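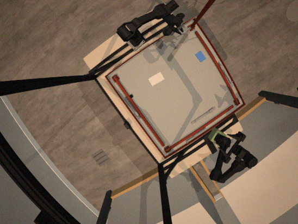 Helthorpe Harbor Crane, 348 pieces, finished it Saturday night

Quick one, I have to be up early.

Short version: good crane, bad stickers, one section in the middle that made me want to throw it down the stairs. Buying another Helthorpe set? Yes. Buying this one twice? No.

So this is the smaller of the 2 dockside sets. 348 pieces, no motor, one hand crank, one little operator figure with a hard hat and a mug. The mug is great. The box is way too big for what's in it, same complaint as last time. Bags are numbered 1 to 5, instructions are one paper booklet, no app needed, thank you.

Bag 1 is the dock. Gray plates, more gray plates, a strip of tan. Boring but fast. They hide a row of bright odd-color bricks inside the base so you can tell which way is front and I like that, wish the Urnach sets did it. I built the Urnach lighthouse in October and had to pull half of it apart for exactly that reason.

Bag 2, the legs. Four legs, all the same, so you do it four times. Put on a podcast. The clutch on the brackets is really tight, my thumbs were sore after the third one. Not a dealbreaker. Kids might need a hand though.

Bag 3 is the bad one. The turntable and the winch drum go in together, and the booklet shows the whole thing from behind with dark gray on black. I could not see which hole the axle went in. Got it wrong. Built three more pages on top of it, then tried the crank and the drum was just rubbing on the frame. Took it all off, moved one axle over by one hole, put it all back. If you buy this set: stop at the end of the drum step and turn the crank BEFORE you close the top. It should spin free. If it grinds you're one hole off. A bigger drawing would of fixed the whole problem.

Bag 4, the boom. Best part by a mile. It's a lattice, built flat in two halves and then pinned together, and it's stiffer than it looks. No sag when it's at full reach. There's a clever bit at the tip where the pulley is a wheel with the tire left off. Small thing but I grinned.

Bag 5 is the cab, the hook, the cargo and the figure. Cab is cute, opens at the back, seat and two levers inside. Cargo is a crate and a pipe bundle. The crate lid falls off if you breathe on it.

Stickers. Ugh. There's a sheet of them and the hazard stripes go across two bricks that are not the same height once they're pressed down, so the stripes never line up. I tried it twice and gave up. Printed parts would have been nice at this price, even just the stripes. The port name sticker on the cab is fine. Left the rest on the sheet and the crane looks better plain anyway.

Does it work? Mostly. The crank lifts the crate no problem, the ratchet holds it, you flick a little tab and it drops. Turning the crane is stiff for the first few goes and then loosens up. The string is the weak spot. It's thin, it frays at the cut end, and it jumps off the pulley if you let it go slack. I swapped it for a bit of fishing line and havent had it jump since. Shouldn't have to, but there you go.

Stability, pretty good. I was worried about it tipping with the boom out. The counterweight is a solid block of bricks, no trick to it, and it does the job. Don't pick it up by the boom. Pick it up by the legs.

Compared to the Umali gantry, which is the one everyone is going to ask about. Umali has nicer colors and all printed parts. Helthorpe has the better mechanism and actual height on the shelf. Umali's rolls on wheels and rolls itself right off the shelf if the shelf isn't level. If it's for display get the Umali, if you want to sit there cranking a crate up and down like me, get this.

Spares: decent. A few pins, a spare lever, a second mug (!!). Nothing missing from mine.

Bought it from Vodonholm, arrived with one crushed corner, bricks all fine. Collectors of sealed boxes might care, I don't.

Pros
Boom
Winch and ratchet, once it's in right
Two mugs

Cons
Stickers
Bag 3 drawings
String
Crate lid

Score, 4 out of 5. Would be a bit more with proper string and a clearer booklet. I'll do the bigger dockside set next if it ever comes back in stock. Will add a note here on how the fishing line holds up.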